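Wernstead College Alumni Association
Frequently Asked Questions

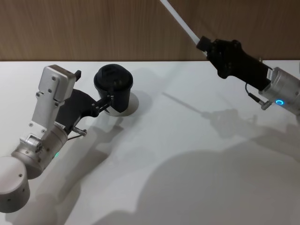
A black cup on a white tabletop, held in a gripper.

Who can join?
Anyone who completed at least 30 credits at Wernstead, with or without a degree.

What does membership cost?
Annual dues are $22. Dues are waived for the first 3 years after graduation.

How are directors chosen?
Members vote by mail or online in August. Ballots must reach the alumni office by 5 p.m. on the closing date printed on them. New directors take office at Homecoming.

Can I start a local chapter?
Yes. You need 22 members living within 90 miles of each other. Send the list to Kamala Murthy, chapter coordinator. The Priltcombe chapter is always open to visitors.

How do I change my name or address?
Write to Kirsten Overgaard in the records office. Include your class year and the name you used as a student. Changes take up to 30 days.

Can I get a refund on Homecoming tickets?
Refunds are given until noon on the day before the event. Tickets can be transferred to another member at any time.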